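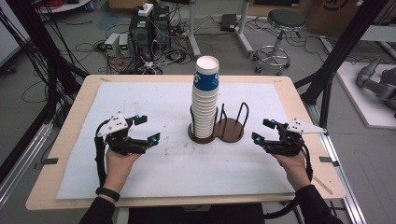
Both hand-held grippers over the table, with the cup stack in its holder.

Home | Bench Notes | Projects | Back Issues | Subscribe

Two sets of finger pads, one stack of paper cups

200 shares | 2 comments

I promised a proper comparison last time and then July got away from me, so this one is overdue. The short version is that I spent most of a week picking up paper cups, and I have opinions now!

If you missed the spring issue, we collect our practice runs by hand. You hold a gripper in each fist, do the job yourself, and the recordings go off to train the arm. It's a lovely way to work because you feel everything. When a pad is too slick you know it before you've looked at a single plot (your thumb starts squeezing harder all on its own, and you only notice at lunch when it aches).

The question was which pads to order more of, the Stukard ones we've had since the start or the Sturard ones that arrived in the same mail as everything else and got mixed up with them in a drawer. Yes, the names. I've labeled the bags now.

Paper cups make a mean test. A full-size block of wood will forgive nearly anything, but a cup goes oval if you lean on it, and a nested stack is worse, since the cup you want is hugging the one under it. You have to pinch close to the rim, hold the rest of the stack steady with the other hand, and give a tiny twist. Pull straight up and you get three cups. Sometimes you get the whole tower. We got the whole tower a lot on Tuesday.

We did 300 pulls with each pad, with Spyros Rallis and me swapping over whenever one of us got sloppy. The Stukard pads are softer, and on a single cup standing by itself they were a pleasure - you close, it's held, done. On the stack they grabbed too well. They stuck to the neighbor cup as much as to the one I was after. The Sturard pads are firmer and let you slide a little before you commit, and that slide was exactly what the twist needed. I came in rooting for the soft ones, so that was a bit annoying.

Lids changed my mind halfway back again. Once a cup has a lid and a sleeve on it, it's stiffer and wider and you can be a lot less polite with it, and there I'd take the Stukard pads every time. The corrugated sleeve gives them something to bite. With the Sturard set I kept adding squeeze I shouldn't have needed.

The cameras got a workout too. The view from the gripper is great right until the fingers close, and then you've mostly got a lot of finger. I'd like the lens tipped down a hair. Spyros thinks that would cost us the rim of the taller stacks, and he's probably right, so we're going to try both mounts before anybody drills anything.

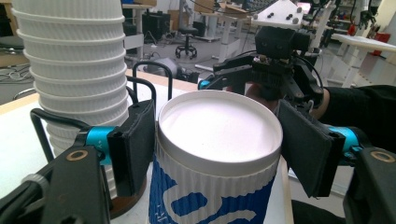

Rogelio Espiritu wrote in after I sent a draft around, and he wants to know why we didn't mix them, soft pad on one finger and firm on the other. He did that on his old Kun arm with yogurt tubs and says the soft side finds the grip while the firm side lets you roll the thing loose. He also says 300 pulls is too few to separate two pads that close, and he'd want 500 before spending money.

Well, I don't have a good answer to the first part except that I didn't think of it. Mixed pads are going on this week. On the second part I'm going to be stubborn. For the stack, the difference was big enough that I could feel which set was on with my eyes shut (I did try). For the lidded cups, fine, Rogelio, you win, we'll do more.

Meanwhile I've put off the order with Flinano until the mixed runs are in. If any of you have done thin-walled cups with some other pad, please write and tell me what you used and how hard you were squeezing. And if you've found a way to keep a nested stack from coming up all at once with only one hand, I want to hear from you even more.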